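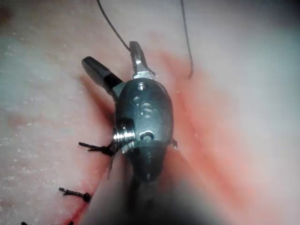

Call for Participants: Home Recovery and Wound Healing Study

Nerwood Institute for Surgical Recovery

The Nerwood Institute for Surgical Recovery invites adults who are scheduled for planned abdominal surgery to take part in a study of healing at home. The study looks at how sleep, meals, walking and household duties in the weeks after surgery relate to the closing of the wound and to the return of ordinary strength. It is conducted jointly with the Ignacio Outpatient Center, where all study visits take place.

A total of 79 participants will be enrolled. Applications must be received by 5 Oct 2018. Persons who apply after the places have been filled will be entered on a waiting list and informed in writing if a place becomes available.

Purpose of the Study

Most patients leave the hospital with a sheet of general instructions and a return appointment. What happens between those two points is not well recorded. Patients differ in how soon they climb stairs, who prepares their food, whether they sleep in a bed or a chair, and when they go back to lifting children, groceries or tools. The Institute wishes to collect this information in a consistent way, directly from the people concerned, so that discharge instructions can be written to fit the homes in which they will be used.

The study does not test a drug, a dressing or a surgical method. Participants receive the care that their own surgical team has planned for them, and the decision to take part has no bearing on the date, type or cost of the operation. 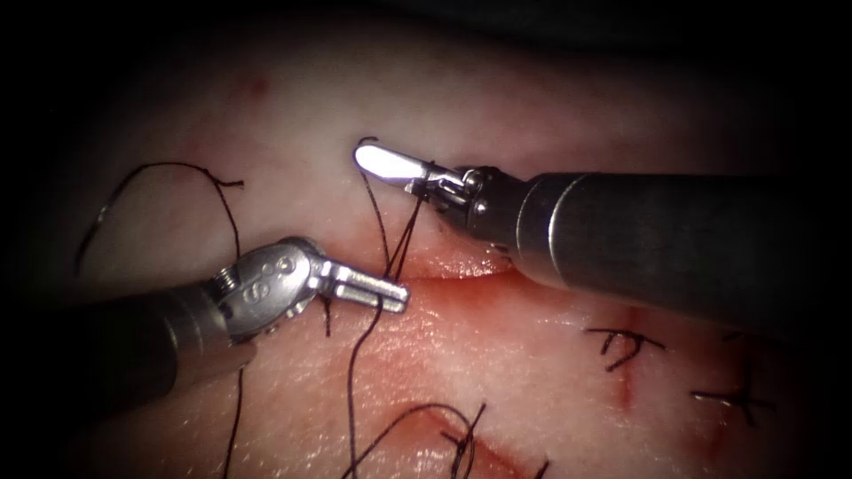 Surgical instruments near an incision.

Who May Apply

Applicants must meet all of the following conditions:

Be at least 18 and no older than 70 on the day of enrollment.
Have a confirmed date for planned abdominal surgery at any hospital.
Expect to return to a private home after discharge. Shared houses and the homes of relatives are included.
Be able to read and write in English or Spanish.
Be reachable by telephone during the study period.

Applicants may live alone or with others. Persons with diabetes and persons who smoke are encouraged to apply, as both groups have been too few in earlier work by the Institute.

The following persons cannot be enrolled: those who are having emergency surgery, those who will be discharged to a nursing facility, and those who are already taking part in another study that requires a change to their wound care. Employees of the Institute and members of their households are also excluded.

What Participation Involves

Enrollment takes place at a first visit before surgery. A study nurse will explain the procedures, answer questions and obtain written consent. The nurse will also measure height, weight and grip strength, and will ask about usual sleep, diet and activity. Applicants should bring a list of current medicines.

After discharge, each participant keeps a daily diary in a printed booklet called the Adent Diary. The booklet contains one page for each day. Entries take no more than 15 minutes and cover hours of sleep, meals eaten, time spent on the feet, pain at morning and evening, and any task for which help was needed. Participants who prefer not to write may give their entries by telephone to a member of the study staff.

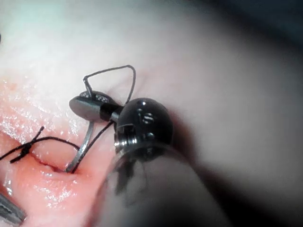
The diary is kept for six weeks. It need not be perfect. A missed day should be left blank, and participants are asked not to fill in pages from memory later in the week. Comments in the margin are welcome and will be read. If a family member or friend writes the entry, that person should place a check mark in the box at the foot of the page.

Two further visits take place at the Ignacio Outpatient Center, the first in the second week after discharge and the last in the sixth. At each of these a nurse will look at the wound, repeat the measurements taken before surgery and review the diary with the participant. Each participant therefore attends 3 visits in all. Visits can be arranged in the early evening for those who have returned to work.

At the last visit, participants will be invited to take part in a recorded interview on their experience of recovery. The interview is optional. Declining it does not affect payment.

Risks and Benefits

The risks of participation are small. Some people find it tiring to keep a diary while they are unwell, and some questions, such as those on mood and on help received at home, may be felt as personal. Any question may be left unanswered.

There is no direct medical benefit. Study nurses do not replace the participant's surgical team and will not change instructions given by it. If a nurse notes a possible sign of infection, the participant will be told at once and, with permission, the surgeon's office will be called on the same day. Participants who develop fever, spreading redness or increasing pain between visits should contact their surgeon or go to an emergency department without waiting for a study visit. 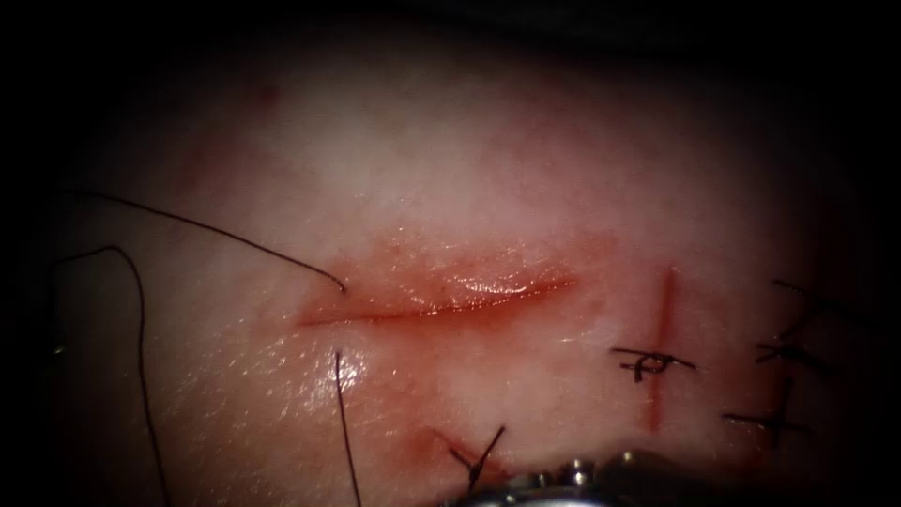

An incision with reddened margins.

Payment and Travel

Participants receive $70 for each completed visit, paid by check at the end of the appointment. Parking at the Center is free of charge for study visits. Those who do not drive, or who have been told not to drive after surgery, may request a taxi at the expense of the study. Requests should be made at least two working days in advance.

A companion may attend any visit. Child care is not available on the premises.

Privacy

Diaries and interview recordings are identified by a code number only. The list that links names to code numbers is kept separately in a locked cabinet at the Institute and will be destroyed when the analysis is complete. Medical records will be requested only with signed permission, and only for the operation concerned. No information will be given to employers or insurers. Published results will not identify any participant.

Participation is voluntary. A participant may withdraw at any time without giving a reason and will keep all payments already received. Entries collected up to that point will be removed from the study on written request.

How to Apply

Application forms are available at the reception desk of the Ignacio Outpatient Center and at the main entrance of the Institute. A form will be mailed on request. Completed forms may be returned by hand or by post to the Recovery Studies Office, Nerwood Institute for Surgical Recovery, Zurnamance Building, ground floor.

The form asks for the applicant's name, date of birth, telephone number, planned date of surgery and preferred language. No medical documents should be sent with it. Applicants whose surgery is rescheduled after they have applied should notify the office so that the first visit can be moved.

A member of the study staff will telephone each applicant to confirm eligibility. A summary of the findings will be mailed in June to all participants who have asked to receive one.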